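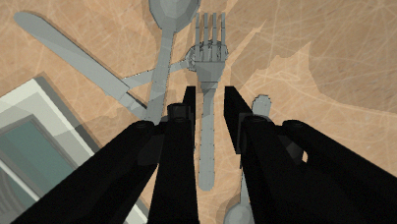 Lewis Aitken
October
Filed under: Robot learning, Work notes
4 min read

We're collecting demonstrations for the cutlery task this month. I'm going to post notes as I go, mostly so I can find them later.

The task is simple to state. Cutlery lies on a table, there's a tray, and every piece has to end up in the tray. All of it is in simulation for now. The real table at Rutherford comes after.

Target is 1,000 accepted demos. As of this morning we have 782. "Accepted" means the checker script passed it and then a person watched it through at double speed.

The person is me or Jean Pollock. We don't review our own demos. I made that a rule after I passed one of mine in which the arm pushed a knife along the table for half the episode before lifting it.

How a demo gets made: the simulator drops the pieces from a low height with random positions and headings, waits for them to settle, and hands control to the operator. The operator drives the gripper with a handheld controller. We record joint positions, finger opening and the wrist view at every step.

The wrist view is what the policy will get at run time, so it's also all the operator gets. We used to give operators a second view from across the room. Their demos were faster and the policy trained on them was worse. They were acting on things it couldn't see.

Without the second view a demo takes longer. People back the arm off to look around, then come in again. I'm fine with that. I want the policy to learn to back off and look.

Piles are the hard part. A fork by itself on bare wood is easy. A fork with something lying over its neck is a different job, and you have to decide which piece goes first.

Jean takes the top piece first, always. I tend to go for whichever handle I can get the fingers around. Both work, but mixing them made the early policy hesitate between two pieces and close on the gap.

We talked about it and settled on top piece first for everybody. That meant throwing out 20 of my demos. They're in a separate folder in case we want them for a comparison later.

Spoons are worse than knives, which I didn't expect. The handle is thin and the bowl rocks when you press near it. Our contact settings probably make it rock more than a real spoon would. I've opened a ticket for this.

A few things the checker rejects on its own:
– any piece that leaves the table
– finger force over the limit for more than a moment
– no movement for a long stretch (somebody went for coffee)
– the tray shifted too far from where it started

The tray one catches the most demos by a long way. The outer part of a finger is wide, and when you reach for something near the rim it's easy to clip it. You often don't feel it through the controller.

We could fix the tray in place in the simulator. I've been asked why we don't. The real tray isn't going to be screwed down, so I'd like the clips to count as failures here too.

Demos that fail and then recover are kept. If you drop a fork and pick it up again, that's a good demo. Please don't restart. Two new operators were restarting after every drop and we ended up with a very clean set that taught nothing about drops.

Table texture and lighting change with each episode. Scratches, grain, dark patches of shadow, all of it moves. Gray metal on light wood is a fairly kind case. The dark tables give us more missed grasps.

Storage: everything goes to Sudix at the end of the shift. Label each file with operator, seed and the number of pieces at the start. If you forget the seed we can't replay it and I'll have to drop it.

Ran a quick training job on what we have so far. It clears single pieces well. With crossed pieces it still picks the lower one too often, and the upper one gets dragged along with it.

So the rest of the demos will be weighted toward crossed layouts. I've changed the drop script to release the pieces closer together. Jean is testing it this afternoon and says the first few settle fine.

If you're on the operator list, the new script is already on the shared machine. Pull before you start, and put any odd layouts in the Treltumero channel with the seed number.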